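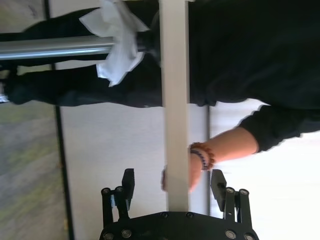
Figure 1. Wrist view, gripper open, with the bar between the fingers.

Projects > Pekham > Student reports > Handover fault

4. Fault during shared handling

The Cloneck controller was set to release a part only after the force reading had stayed under the limit for 700 ms. On 15th September the left arm opened its fingers while the load was still on them. The run was stopped by hand and there was no injury.

The log holds 1,748 force samples for the run. Almost all are valid. The last block before release repeats a single value, so the Feser driver had stopped updating and the controller read a stale figure as a steady one. The timer then ran out as normal. The Pelkonen stop circuit was not involved.

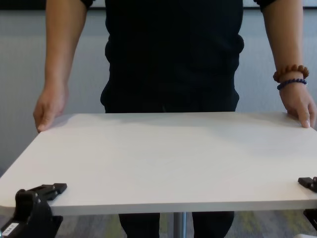
Pelkonen asked whether a stale reading should also trip the stop circuit, as a frozen sensor and a lost sensor carry the same risk to the person holding the other end. We agree in part. A trip cuts power to both arms, and the brakes on arm 2 let the wrist sag before they hold.

The change made was a time stamp check in the driver. If the stamp is old, the fingers stay as they are and the arm holds position. The sag has not been measured.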